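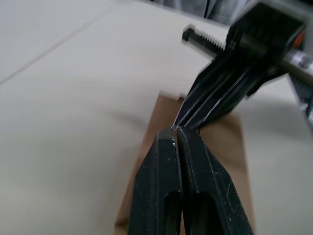 Wrist view, two-arm cell. Lower fingers closed, ribbed finger of the second arm coming in at the top edge of the cardboard.

Kamer Two-Arm Cell: Set-Up Guide
Section 2. Checking and cleaning the gripper fingers

Last updated: November

Do this check every Thursday before the first run, and after any finger change. Allow 30 minutes.

CAUTION: Two arms share the space over the table. Keep hands clear whenever either arm is powered.

1. Clear the table and move both arms to the park position from the Grillura panel.

2. Set the speed override to 2 percent.

3. Close the fingers of the first arm. Look at the line where they meet. A narrow, even gap is normal. If the gap is wider at one end, loosen the finger screws, reseat both fingers and tighten again.

4. Switch off the arm power. Wipe the fingers from the base to the tip with a dry lint-free cloth. Pay attention to the tips and the inner edges, where specks and scuffs show up first.

5. Brush out the long slots in the lower half of each finger. Do not use compressed air.

6. Clean between the ribs of the finger on the second arm with a soft brush.

7. Check the threaded bolt on the side of the second gripper. It should not turn by hand. If it does, stop and see Section 4.

NOTE: Light scuffing is acceptable. Replace the fingers as a pair if you can feel a nick with a fingernail.

8. Stand a cardboard test piece on the table and restore arm power.

9. Bring the first arm to the test piece, then jog the second arm down toward its top edge. Stop before the fingertips touch.

10. Save the position as MEET and return both arms to park. Run the empty cycle at 100 percent once the guard is closed.

CAUTION: Do not save MEET with any fingertips in contact. The arms will fault on the next start.

If MEET drifts between checks, write down the saved values and send them to Fraser Cowie at the Flurarcombe service desk before changing anything.

This site uses cookies to remember your language and manual version. Accept | Settings

© Kamer. Contact the service desk | Back to top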